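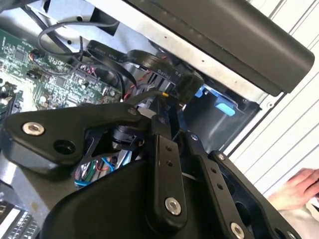
Open desktop computer case

Storytelling room, Dirunora library – check before the legends hour, 17/05/2022
Checked by: Zainab Afolabi

Fire exit: OK. Door opens fully.
Bookshelves: second shelf is leaning. Please fix to the wall before August.
Floor cushions: 19, all clean. Two have open seams, I put them away.
Old folk tale books: one has a loose staple in the spine – not for small children until repaired.
Reading lamp: OK, cable is behind the chair.

Next check: Ezequiel Mendoza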